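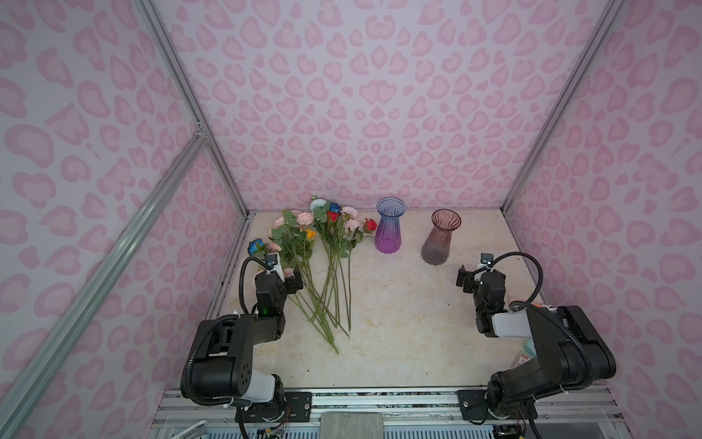

Animal print

Animal print is a class of surface pattern based on the coats and skins of animals. It is used on clothing, furniture, wallpaper, luggage, wrapping paper and many other goods. The best known kinds are leopard, zebra, tiger, cheetah, giraffe, cow and snake. The term normally refers to a printed, woven or painted imitation. Real fur and hide are treated as separate materials, although the history of the two is closely connected.

Terms

In trade use, a pattern is named after the animal it resembles, even when the match is loose. Leopard print has broken rings called rosettes, usually dark on a tan ground. Jaguar print is similar, but its larger rosettes have small spots inside them. Cheetah print has solid spots without rings. Shops often sell all three as leopard.

Zebra and tiger prints are both striped. Zebra stripes are usually shown as black and white bands that fork and join, while tiger stripes are thinner, tapered and set on orange. Giraffe print is made up of large brown patches separated by pale lines. Cow print, also called Holstein print, has big black or brown patches on white. Snake and crocodile patterns copy scales and are often pressed into leather or vinyl as well as printed.

A print in colors the animal never has is sometimes called a fantasy or novelty colorway. Pink, purple, turquoise and silver leopard are common examples.

History

Animal skins were worn for warmth long before they were worn for show. Over time, the skins of large cats came to be linked with rank in many parts of the world. In ancient Egypt, certain priests wore leopard skins, and paintings and carvings show the skin draped over one shoulder. Some of these garments were made of cloth with spots added, which makes them early imitations of an animal coat.

In Europe, spotted and striped furs were costly imports. Silk weavers in the 18th century began to produce fabrics with fur-like markings, and these were used for men's coats and waistcoats as well as women's dresses. Hand weaving kept the price high.

Roller printing changed this. Once a pattern could be engraved on a cylinder and run onto cotton by the yard, animal patterns came within reach of ordinary buyers. By the 1930s, leopard print was familiar from films and was sold on scarves, coats and bathing suits. After the Second World War it appeared in high fashion, and in the 1950s it was common on lingerie and bar furniture.

Pop and punk styles of the 1960s and 1970s took up the patterns in brighter colors. In the 1980s they spread to leggings, bedding and school supplies. Growing concern about the hunting of wild cats, along with trade controls that came into force in the 1970s, also moved buyers away from real skins and toward prints.

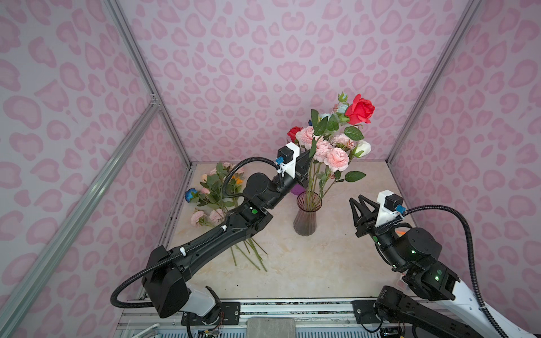
Design and repeat

Most animal prints are built as a repeat, meaning a block of pattern that joins up with itself on all sides. The difficulty is that a real coat does not repeat. If one spot is larger or darker than those around it, the eye picks it out each time the block comes around, and a line or grid shows up across the cloth. Designers call this tracking. It is reduced by using a larger block, keeping the weight of the marks even, and shifting each column by half a block, an arrangement known as a half-drop repeat.

Mirroring is another method. The block is flipped along a center line, so that the edges always match. It is quick to do, but marks that meet the line turn into symmetrical shapes, and rounded spots may come together as hearts or butterflies. Some designers avoid this. Others plan for it, mainly in patterns meant for children's rooms or gifts.

Scale matters as well. Small marks read as texture from a distance, while large ones stay separate. Wallpaper and curtain fabric tend to carry larger marks than shirts and ties.

Methods of printing

Long runs of fabric are usually made by rotary screen printing, in which each color is pushed through its own perforated cylinder. A basic leopard print needs 3 colors: the ground, the spot center and the outline. Digital inkjet printing does not need separate screens and is used for short runs, samples and patterns with soft shading. Faux fur may be printed on the pile, or the pattern may be knitted in with dyed yarn.

Use in interiors

Animal print carpet was popular in hotels and theaters for much of the 20th century, partly for the practical reason that a busy pattern hides wear. Homes more often use it in small amounts, on cushions, lampshades and footstools. 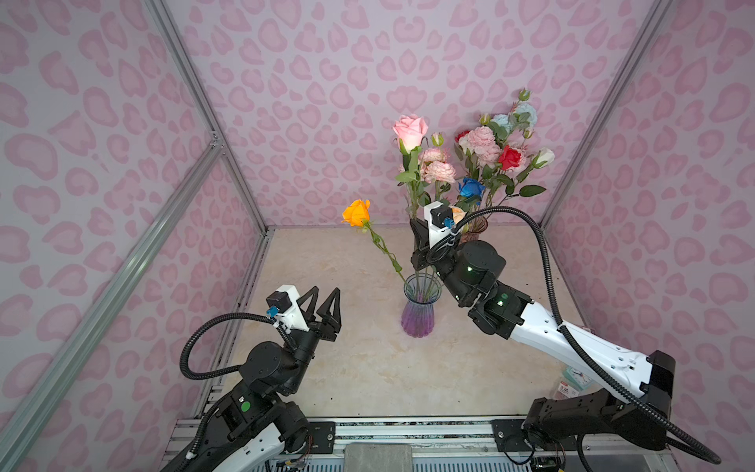

Wallpaper in these patterns is sold both as paste-up rolls and as peel-and-stick sheets. Matching at the seams depends on the repeat. A half-drop paper produces more waste than a straight match, and the length of the repeat is printed on the label so that buyers can work out how many rolls to order.

Reception

Opinions on animal print have varied with period and place. It has been regarded as luxurious, vulgar, rebellious and ordinary, sometimes within the same decade. Many fashion writers now treat leopard as a neutral, to be worn with plain colors in the same way as tan or black.

See also

Camouflage
Faux fur
Polka dot
Textile printing
Wallpaper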